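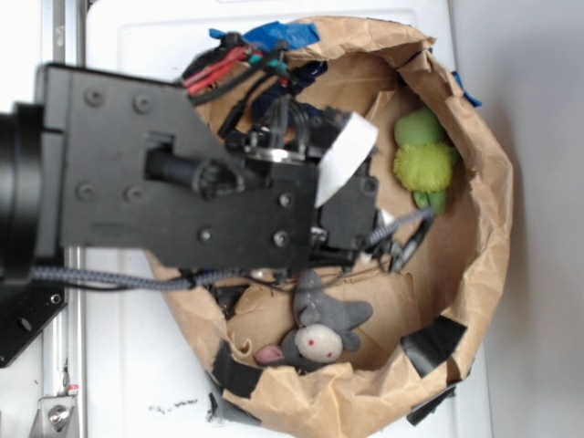 Gripper over the paper bag, with the two plush toys inside.

Meeting notes | Software
1 min read

Minutes, planning and perception, 14th January

1. The Tenach planner was run 79 times on the bag task. In 41 runs the path came too near to the rim. We agreed to raise the approach height by 4 cm in the config.

2. Perception: the mask still joins the gray mouse with the shadow. Van Hecke will send new labels.

3. The Flolau log tool stays on the December version.

0 comments · 4 shares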